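Questions I get asked a lot

How long have you been making soap?
Four years this autumn. I started in the kitchen at Purnov with one silicone loaf tin and a stick blender I'd bought for soup, and it sort of grew from there.

Is it safe to use lye at home?
Yes, if you're sensible. Goggles, long sleeves, gloves, window open, pets out of the room. Always tip the lye into the water and never the other way round. I do mine before 7am when the house is quiet and I can't be interrupted!

How much does one batch make?
My usual recipe has 400g of olive oil and 300g of coconut, plus a bit of shea if I've got any in. That fills one Laro tin and I cut it into chunky bars (I like a proper handful of soap, so yours may go further).

Can I swap the oils?
You can, but run the whole recipe through a lye calculator again every single time. Each oil needs a different amount. I skipped this once with a bottle of rapeseed and ended up with a greasy, sulky slab that went in the bin. 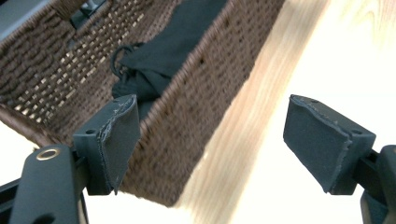
How long do I have to wait before using it?
Four weeks at the very least, and six is better. Mine sits on a rack in the spare room, turned every few days when I remember. Mostly olive soap wants even longer, and I've got a batch from September that I'm leaving well alone.

Why has mine gone white on top?
Soda ash, most likely. It's harmless. Steam it off or just use the bar and it'll be gone after a wash or two.

Do you sell it?
A little, at the Muneck market in spring and before Christmas. The last lot was 96 bars and they went by lunchtime, so come early if you're after the lavender.

Do you post abroad?
Sorry, no. I tried it and the postage cost more than the soap.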